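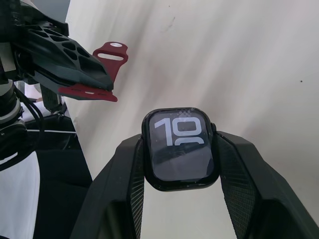 About Flasell

Flasell is an independent test workshop for robot grippers, arms, wrist cameras and controllers. Manufacturers and integrators send us their gear, we run it through the same set of handling jobs, and we write up what we find. We don't sell hardware and we don't take commissions on it.

The business was started by Solveig Aasen and Dénes Halász, who had both spent years choosing grippers from catalogues. We now have 8 staff and a library of 70 finger and pad sets, from flat textured pads to open lattice fingers.

How we test

Most of our work is with small parts that people normally assemble by hand. Watch cases and rubber bands are a regular job. The case is rigid and glossy and the band bends, so we often run a different finger on each arm and compare the pairings. Each pairing gets 400 attempts under one controller before we change anything else. Wrist camera footage is kept for every attempt, including the failures, and clients receive all of it.

Noémi Sárközi runs the gripper bench. Fatima Ibrahim looks after cameras and controllers, and programmed Vatex, our in-house logging software. Soledad Lorente handles bookings and reports.

Working with us

A standard comparison covers two grippers on one task. Longer programmes, such as the Mnguni arm trials, are quoted separately. Please send mounting drawings and a spare set of fingers with your unit, and label the crate with your job number.

Bookings for the next round open in March.

Page last updated 6/4/18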